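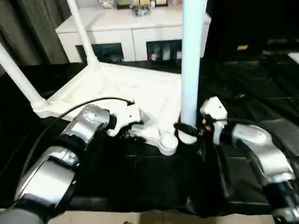
Prindley Pole Stand: Set-Up Guide
Section 3. Base and Poles

Read this section to the end before you start. It is short, and the people who skip it tend to be the ones who write to us.

Before you begin

Spread a cloth over your work surface. The base is molded plastic and will slide around a bare tabletop with real enthusiasm. A dark cloth also makes white parts easier to find, and every part you are about to drop is white.

Do not use tools. If you have already fetched a hammer, please take it back.

Setting up

1. Put the base on the cloth with the raised ribs facing up. If it rocks, it is upside down. If it still rocks, it is your table.

2. Find the sockets. They are rounded and sit at the corners of the base.

3. Take the first pole and push it straight down into its socket. Turn it slightly as you push. You want it to stop firmly; a pole that "feels pretty good" is not in.

4. Hold the base down by its inner edge with one hand and grip the pole low, near the foot, with the other. Gripping it up high gives you more leverage, all of it in the wrong direction.

5. Fit the remaining poles the same way. They will lean until the upper frame is on (Section 4). Resist the urge to straighten them.

6. Press down on each corner of the base in turn. Nothing should click. If something clicks, go back to step 3 and be less optimistic.

CAUTION: Keep fingers out of the sockets while seating a pole. The socket was made for one thing at a time.

CAUTION: Do not lift the stand by a single pole at this stage. You will be left holding a single pole.

Note: Poles from the older Garkudness stand look identical and fit for as long as you are watching them. Use only the poles supplied.

Note: If a pole will not come back out, twist and pull. Soap is fine. Cooking oil is not, and we have had 30 letters on the subject.

When all poles are seated, leave the base on its cloth and go on to Section 4, Upper Frame.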